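April
By Jarlath Moriarty

The Pustbridge Household Reuse Center receives more than 3,000 donated items in an ordinary month, and most of them arrive without a box of their own. They come in shopping bags, in drawers pulled whole from a dresser, or in the back seat of a car. Deirdre Urberg has directed intake at the center for nine years, and she regards the first hour after an item arrives as the one that decides its future.

"People imagine the difficult part is finding a new home for things," she said in her office, which overlooks the receiving floor. "Finding homes is a matter of patience. The difficult part is knowing what you have."

The center serves the town of Pustbridge and the surrounding county. It operates from the former Pletavel furniture warehouse, a low building with wide doors on its north side. Donations are accepted from 8 a.m. and pass first through open bins, where small goods of every kind are kept together until they can be separated into cloth, plastic, toys and kitchenware. Ms. Urberg defends the practice of mixing goods at this stage, although it is not universal among reuse centers.

"If you ask a donor to sort at the door, the donor guesses," she said. "A dish towel goes in with clothing. A play food set is split between toys and kitchen, and after that it is never a set again. We would prefer to receive it mixed and make the decision ourselves."

Cloth is removed first. Under the center's written procedure, any fabric is lifted out, shaken, and laid flat on a table before it is assessed. Ms. Urberg explained that a crumpled cloth may conceal a small object, and that earrings, keys and a set of dominoes have all been recovered in this manner. Hard goods follow. Toys are held until the end of the shift so that stray pieces can be matched.

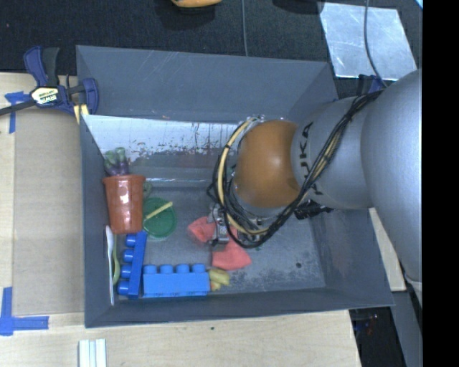
Ó Briain, asked separately about the order of work, agreed that cloth should come out first but said that toys ought to follow immediately, as the smallest pieces are the ones most easily lost beneath heavier goods. The question has been raised at two staff meetings and remains open.

Ms. Urberg acknowledged the disagreement. "It is a fair point, and we may try it in the summer," she said. "My concern is table space. A toy that is waiting for its partner has to wait somewhere."

Last year the center returned 2,213 toys to local families and playgroups. Toy food is in steady demand, particularly vegetables, which playgroups request for pretend shops and kitchens. Plastic cups and plant pots are also requested, often by schools that start seedlings on classroom windowsills. The center washes these items in lots of 100 and stores them by size.

Worn goods are treated with some care. An item with surface scratches is accepted if it is sound and can be cleaned. Anything cracked is set aside for recycling, and fabric too thin for use is cut into cleaning cloths for the building.

Asked what she would change about the donations themselves, Ms. Urberg mentioned lids. "Please tape the lid to the container," she said. "We have a full shelf of each, and they do not match."

She also requested that donors empty all pockets and remove batteries before arriving. Bags should be left untied. Large furniture is accepted by appointment only, and the receiving doors close at 4 p.m.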